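Woven Storage: The Three-Band Basket

This gallery presents a tall handled basket from the Bevberg household collection, which holds 74 storage pieces for use in homes, schools and community centres. The basket was selected by Märta Åberg for the May display on everyday weaving, and is listed in the collection catalogue under number 877. Visitors are invited to look closely at the colour changes, the rim and the handles.

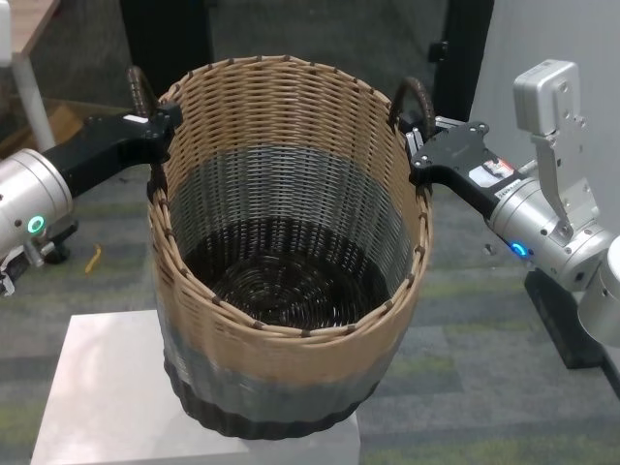
Three-band basket with looped handles, shown on a pale grey-white pedestal. The floor is woven in a dark spiral.

Colour is used simply throughout. Tan takes up the greater part of the wall, a cooler grey follows, and a dark band finishes the base. The lines between the bands waver a little, as the strands rise and fall over one another.

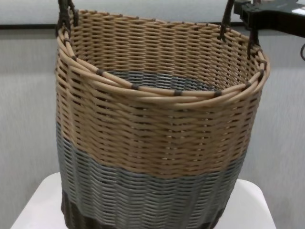 Small gaps in the weave are usual in work of this kind and are not regarded as damage. They allow air to move through the contents, and for this reason the collection recommends open-weave baskets for blankets, towels and knitted items. Damp articles should be dried before they are put away.

The rim deserves particular attention. Thick tan strands are twisted together and bound at intervals with short dark brown wraps – a practical finish that is also the main ornament of the piece.
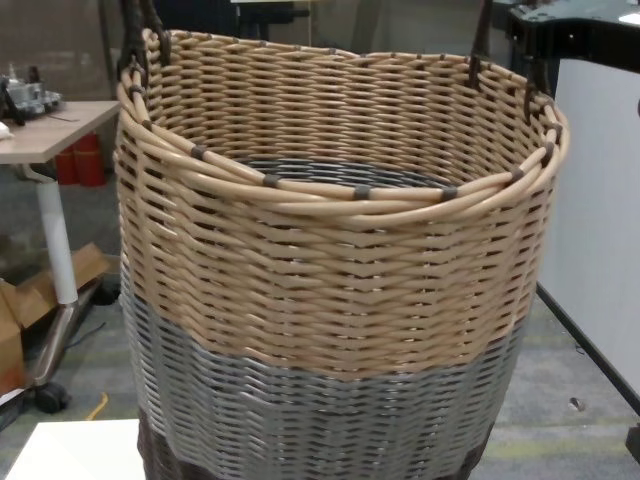

Handles on baskets of this size should always be used as a pair. Lifting by one side places strain on the rim and may, over time, pull the bindings out of line. Guido Dal Bello, who prepared the care notes for the collection, advises dusting with a soft dry brush and wiping the strands with a barely damp cloth. Baskets should be stored upright, away from heaters, with nothing heavy stacked on the rim. 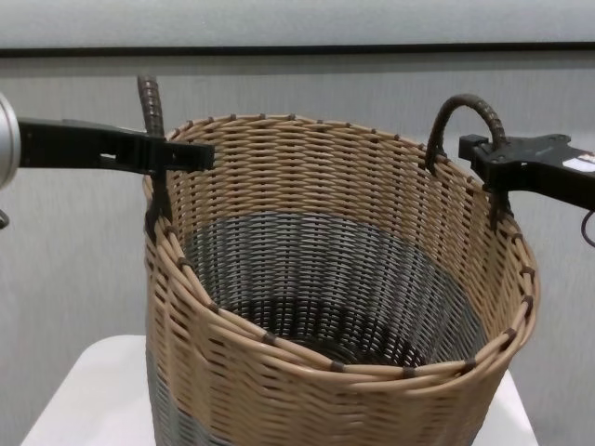 Inside the basket: tan upper wall, a broad grey-blue band and darker weaving towards the bottom.

Printed care notes are available at the Bevberg front desk. Enquiries about borrowing pieces for classroom use may be directed to Rosario Palumbo – please quote the catalogue number.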